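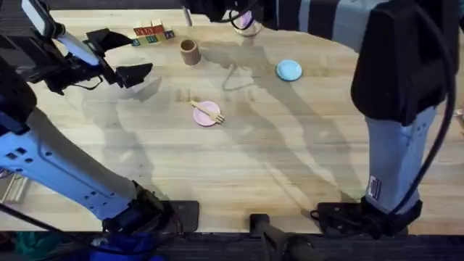 The wooden table.

The bar on Durnska Street had 27 stools and I had sat on every one of them by the time my mother stopped asking when I would find a proper hobby. It was called the Idham, and it was the kind of place you only found by getting lost on your way to somewhere with better lighting. I got lost in February, in sleet, with a wet map and one good shoe, and the woman behind the bar looked me over and poured me a small glass of something yellow before I had even gotten my scarf off.

"Basine," she said. "From plums. Drink it slowly, or don't, it's your evening."

I drank it slowly. It tasted like my grandmother's pantry, if my grandmother had been a little more fun, and by the second glass I had told the whole bar about the shoe. An old man in a green coat (he played dominoes against himself, and he cheated) said that the other one was surely at the tram stop, where all the lost shoes in the city end up sooner or later. He offered to walk me there. We went, the two of us, arm in arm across the ice, and there was no shoe, but there was a cat, and a bakery with its back door open, and we came home with a bag of warm rolls and ate them at the bar with salted butter.

I say "came home," and you'll forgive me, I had been there two hours!

I was supposed to leave the city the next morning on the 181 bus. I have the ticket still, tucked in a cookbook. The woman behind the bar had a room upstairs, with a sloped ceiling and a stove that ticked all night long, and she let me have it for a week, and then for another, and in the spring she handed me an apron and showed me how to tap the barrel without getting plum all over the ceiling. I got plum all over the ceiling. The old man applauded, and then he moved one of his dominoes while he thought I was looking up.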